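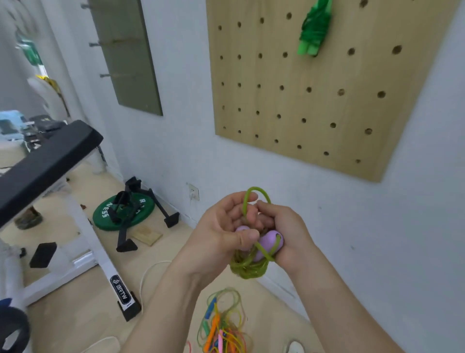 Jump rope, green cord, lavender handles. Mid-tangle.

Workshop tips for people who buy their own ads

Quick ones this month, April is nuts. These are for anybody running a small repair or sharpening shop and paying for clicks out of the till.

Set a daily cap before you write a single word of the ad. Mine is 4 dollars. Stonel spent 800 in one weekend on a campaign with no cap — every cent gone on people looking for a kitchen remodel.

Negative keywords. Add "free", "jobs", "how to". Check the search list again after two weeks, there's always junk in it.

Don't send clicks to your home page. Send them to the page with the price and the phone number. Phone number at the top. Big.

One ad, one offer. Knife sharpening in one, mower blades in another. Mixed them last year and coudn't tell which one was paying.

Ask at the counter. "How'd you find us?" Tally sheet taped by the register, pencil on a string. Beats the dashboard half the time.

Flyers still work. Vija Adomaitis did 3,775 of them for Skimmont, different coupon code for each zip code. Dull job. She dropped two zips afterward and put the money into the others.

Turn ads off when you're closed. Ours ran till 2 a.m. for months, nobody picking up teh phone.

Photos — shoot your own bench by the window, mid-morning. Wipe the oil off first. Stock pictures of smiling guys in clean aprons do nothing for us.

Agency calls you with a "free audit"? Get the login in your own name before you say yes to anything. Rasmus Lukoševičius can tell you about the month he spent getting his back.

More next time, got blades waiting.

17 shares | 2 comments

Related tips
Cheap window signs that don't peel
Labeling bins so the new guy can find stuff
What to put on a receipt

Contact | © Bralteck Shop Notes | Back to top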